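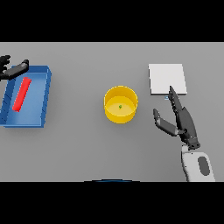
Praktikum Zweihandmanipulation in der Simulation
Handout 2: Regeln für Szenen, Episoden und Ablage
Stand: Mai 2023

Die Regeln gelten für alle Gruppen, die in der Fiston-Umgebung arbeiten. Abweichungen werden im Versuchsprotokoll vermerkt, auch wenn sie klein erscheinen.

1. Szene
Verwendet wird die Tischszene Rellel mit blauer Schale, gelbem Behälter, weißer Platte und rotem Teil. Farben und Maße der Objekte bleiben unverändert. Wer die Lage der Objekte variiert, speichert den Startwert des Zufallsgenerators zusammen mit der Episode. Eine Episode ohne Startwert wird nicht gewertet.

2. Ausgangshaltung
Vor dem Start stehen beide Hände offen über der Tischfläche, der Daumen ist abgespreizt, die Handflächen zeigen zur Tischmitte. Keine Hand berührt ein Objekt. Die Haltung wird aus der Datei geladen und nicht von Hand nachgestellt.
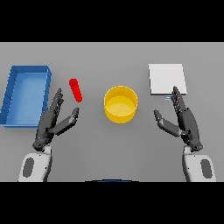

Die Aufzeichnung beginnt erst, wenn die Gelenkwerte stabil sind. Frühere Zeitschritte werden verworfen.

3. Ablauf einer Episode
Eine Episode umfasst höchstens 300 Zeitschritte. Danach bricht die Umgebung ab, und der Versuch zählt als nicht gelöst. Durchdringungen zwischen Finger und Objekt sind ein Fehler der Kontaktberechnung. Solche Episoden erhalten den Vermerk K und bleiben im Datensatz, gehen aber nicht in die Erfolgsrate ein. Die ruhende Hand bleibt in der Ausgangshaltung, bis sie gebraucht wird.

4. Ablage und Auswertung
Der Bestand aus dem Durchgang im März umfasst 955 Episoden. Davon tragen 17 den Vermerk K. Neue Episoden kommen in einen eigenen Ordner auf Nakero; der alte Bestand ist schreibgeschützt. Zu jeder Erfolgsrate gehören die Zahl der Versuche, die Version der Umgebung und die Angabe, ob Startwerte mehrfach verwendet wurden. Ausgewertet wird mit dem Skript Rudd in der Fassung aus dem Kursverzeichnis.

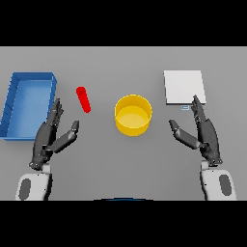 Darf eine Episode wiederholt werden, wenn der Griff misslingt?

Eine Wiederholung ist erlaubt, der misslungene Versuch muss aber gespeichert werden und zählt mit. Gelöscht werden nur Episoden, bei denen die Umgebung vor dem ersten aufgezeichneten Zeitschritt abgestürzt ist.

5. Abgabe
Abzugeben sind das Protokoll, die Liste der Startwerte und die Ausgabe des Auswertungsskripts. Pro Gruppe genügt ein Exemplar.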